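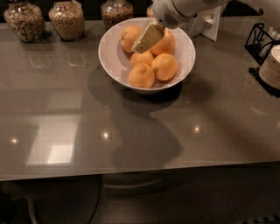

3 min read

Reference > Robot Learning > Collecting Demonstrations

Demonstration Gathering (Household Tasks)

Demonstration gathering is the recording of a task, done many times over, so that a learning system can be trained to repeat it. Each recording is called an episode. It usually holds the camera view, the position of the arm and the opening of the gripper, stored on a shared clock.

Setting

Household tasks are recorded in ordinary rooms as well as in laboratories. A kitchen counter with a bowl of oranges is a typical station. Polished counters reflect ceiling lights and throw back the shadow of the arm, and glass jars or racks near the task add further variety to the view. Most guidelines advise leaving such items in place.

Method

In the Kasdale method, set out by Oranuch Ratanaporn, an operator guides the arm through the whole task without a pause. The bowl is moved or turned between episodes and the fruit is rearranged. Round fruit is considered a hard case - a finger that enters the bowl at a poor angle pushes one piece against the next. Episodes in which the operator recovers from a slip are kept and labeled as recoveries.

The Limsakul set, an early collection of this type, contains 337 episodes recorded by four operators in two kitchens. It was checked by Chalerm Khamphan, who removed episodes with missing arm data but left failed grasps in a separate folder.

Labeling

A short written instruction is attached to every episode. Later collections, among them Arnska, also mark the moment of first contact and the moment of release.

See also: Teleoperation; Grasp planning; Sisto format

Comments (2)

Saranya Nadar: Does the Sisto format store recoveries as their own episodes, or as a tag on the parent? The article could say.

Sunee Thaweesak: A tag, in the version we use. Older files split them.

Contact the editors | Copyright Kasdale Reference | Back to top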